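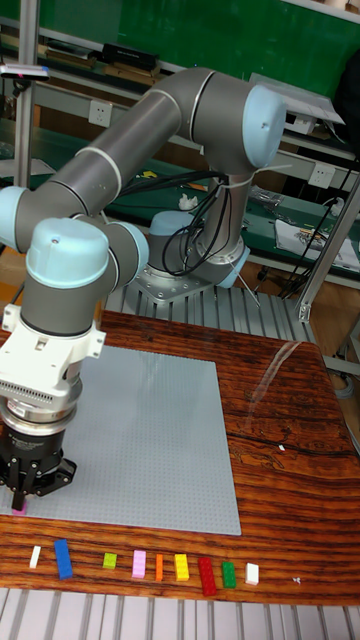
Seed yam multiplication in Neltcombe

Seed yam multiplication is the raising of small whole tubers for use as planting material. In the Neltcombe district it is practiced mainly by the minisett method, in which a mother tuber is cut into small pieces, each bearing a section of skin. The main varieties grown are Aoun, a white yam with a short neck, and Girnia, a water yam that stores longer but sprouts unevenly.

Preparation

Mother tubers are cut after dormancy has broken. Each piece is dusted with wood ash or dipped in a fungicide mixture and left in shade until the cut face has dried. Pieces are then laid skin side down in nursery beds of moist sawdust or sandy soil. Sprouted pieces are moved to ridges at the start of the rains, usually in March.

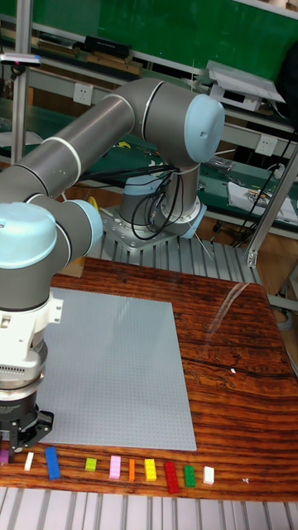 Can a piece without a visible bud be planted?
Any piece that carries healthy skin can form a new bud, so a visible one is not needed. Pieces made up of inner flesh alone will rot.

Field management

Ridges are spaced one meter apart and mulched with dry grass. Vines from minisetts are lighter than those from full-size setts and are trained on short stakes, or left to trail where stakes are costly. Weeding is done by hand until the vines cover the ridge.

The Vamau seed farm, the largest grower in the district, keeps 12 hectares under seed yam and leaves 3 hectares fallow each season to reduce nematode numbers.
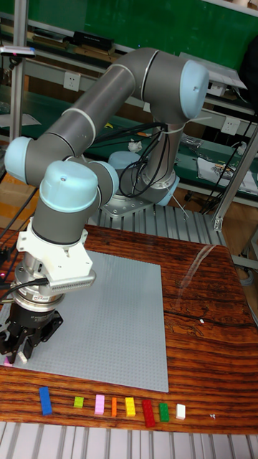

Growers on the upper slopes have objected that one season of fallow is too short, and that galled tubers return as soon as yam is planted again. They favor two seasons under a grass crop.

Harvest and storage

Tubers are lifted when the vines have died back. Damaged tubers are sold for food. Sound ones are stored on slatted shelves in open-sided barns and turned every 2 weeks. Losses in the Vamau barns were 17 percent in the last recorded season, mostly from dry rot. 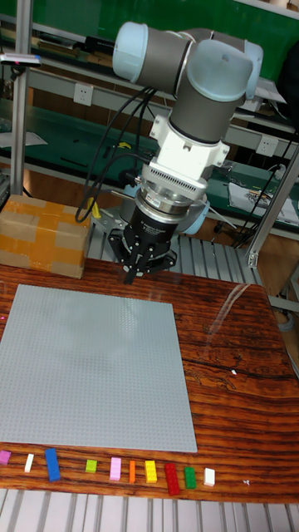
According to one reader of the district growers' bulletin, Girnia should be shelved apart from Aoun, as its later sprouting makes mixed lots hard to sort before planting.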